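Skirkerex hand-held grippers, pair 2 — pre-use inspection and comments
Site: Cuvard house set
Inspected by: Hina Durrani
Checked by: Finlay Forsyth
Month: March

Do both grippers before the first take of the day. Mark each line OK, FIX or N/A. Anything marked FIX gets a comment. A gripper with an open FIX in section 1 or 2 doesn't go out.

1. Fingers and pivots
1.1 Finger arms free of cracks, cut-outs included — OK
1.2 Pivot screws seated, none standing proud — FIX
1.3 Fingers close evenly and meet on the centre line — OK
1.4 No side play at the upper joints — OK after 1.2
Comment: One pivot screw on the left-hand unit had backed out half a turn. Cleaned the thread, put on a drop of thread lock and left it to cure over lunch. Danish had the same screw out last month, so it should be replaced at the next service and the old one kept for me to look at. Don't tighten these until the joint binds. The finger should drop under its own weight with the trigger released.

2. Pads
2.1 Blue pads bonded along the full length — OK
2.2 Pad faces clean, no lint or adhesive residue — FIX
2.3 No cuts or flat spots at the tips — OK
Comment: Bedding sheds onto the pads far more than the kitchen jobs do. Wipe with a damp lint-free cloth between takes when working on plush fabric. No solvent. It lifts the bond at the tip end, and we lost a pair of pads that way at the Cheung site.
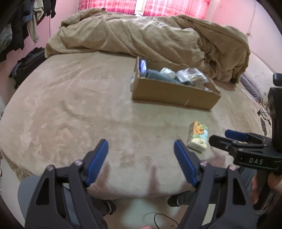 3. Camera and cables
3.1 Lens clean, mount screws firm — OK
3.2 Both fingertips in view at full open — OK
3.3 Cable strain relief intact at the handle — OK
3.4 Cable run clear of the operator's feet — FIX
Comment: Mudassar caught a foot in the slack when he stepped back. Tape the floor run to the wall side and leave only enough loose cable to reach the far side of the work area. If it still pulls, swap to the longer Andix lead from the spares tub.

4. Calibration
4.1 Full open reads 810 counts, both units — OK
4.2 Full close reads 63 counts, both units — OK
4.3 Clocks on left and right units matched — OK
Comment: Right-hand unit read low on the first try. Restarted it, zeroed again with the pads wiped, and it came good. If it drifts again, tell Zeeshan before anyone adjusts the encoder.

5. Service
5.1 Takes since last service under 400 — OK
5.2 Spare pads and screws in the kit — FIX
Comment: One set of pads left. Order placed by Finlay.

Open items: replace pivot screw (Danish), restock pads (Finlay).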